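Looking after the arm, part whatever this is

I promised a few people I would write down how I keep our little arm going, and then August happened, and the tomatoes came in, and my sister visited, and so on. So this is long overdue, and it will wander a bit, because I have had a lot of coffee and the garage is finally cool enough to sit in.

For anyone new, Prakash Bhat and I share a tabletop arm. We call it Iyer, after the name that was already penciled on the crate when we got it, and the name stuck before either of us could think of a better one. It lives on a wooden tabletop and its whole job is picking things up and putting them down somewhere else. Fruit, mostly. I know there are grander things you can do with a robot, but I find I never get tired of watching it go after a strawberry.

The trouble this time was the fingers. Over the last month or so the grip had been getting sloppy. You would tell it to close and it would close, but the left finger arrived a hair before the right one, and anything small got nudged sideways. A big lemon doesn't mind being nudged. A strawberry rolls off on its own little adventure and you end up crawling under the bench (ask my knees).

I started where I always start, which is with the screws. There are 11 on our gripper if you include the ones holding the wrist camera bracket, and I go through all of them with the small driver before I let myself believe anything is broken. Two were loose, both on the left side. I was so pleased with myself! I snugged them up, ran it again, and it was exactly as bad as before.

So off came the fingers. If you have never done this on a Pruvus gripper, please put a towel down first. The little spacers behind the fingers are the same color as my garage floor, and I have now lost one twice. Wipe the slides with a dry cloth, then a cloth with the tiniest bit of alcohol, and be patient with the corners. I pulled out a gray fuzzy paste that I think was equal parts old grease and cat. A very thin smear of fresh grease goes back on, much thinner than feels right. My first time I packed it in like I was frosting a cake, and the whole thing gummed up inside of a week.

Putting the fingers back is the fiddly bit. I tighten the screws just enough to hold, close the gripper gently on a strip of cardboard, and let the fingers settle against it before I tighten the rest of the way. Balakrishnan Rai taught me that one over the phone years ago, and I still hear his voice telling me to slow down while I do it. Then I open and close it 30 times with nothing in it, just listening. A healthy gripper makes a soft, even sort of sigh. Ours had been clicking, and the click was gone.

After that comes the part I look forward to, when I set out some fruit and open up the camera view to see how the fingers sit. 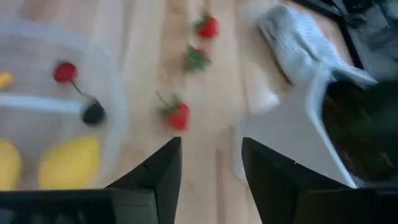

Fingers open over the strawberries, with the lemons off to the left.

The table goes soft in that view while the fingers stay fairly sharp, and for this job the fingers are what I care about. I look at the two tips and the gap between them, and I want each one to come in at the same slant. If one leans, I go back to the cardboard. I did end up going back once, and grumbled about it, and then made a sandwich.

The zero position needed doing again too, as it always does once the fingers have been off. On ours you hold the gripper fully open, save that, close it on nothing, save that, and then power the whole arm down and up again. Please do the power part. I skipped it last winter and spent an evening blaming a cable that had done nothing wrong. I also knocked the closing force down from 13 to 7 on the slider in Jerorach, the program we run it from. I have no idea what the units are, and Prakash says he knows but changes the subject when I ask him to explain. Seven holds a berry without leaving dents in it, at least with our fingertips. Yours may want something else, so creep up on it slowly with fruit you are willing to eat afterward.

Still on my list is the wrist cable, which has a bend in it I don't love where it passes the second joint. Prakash wants to reroute it along the outside of the arm, and I would like to try a longer clip first. We will probably argue about it over dinner and do it his way. I have a packet of Clernitz clips coming in the mail, so if anybody has used those on a joint that moves a lot, please leave me a comment and tell me how they held up.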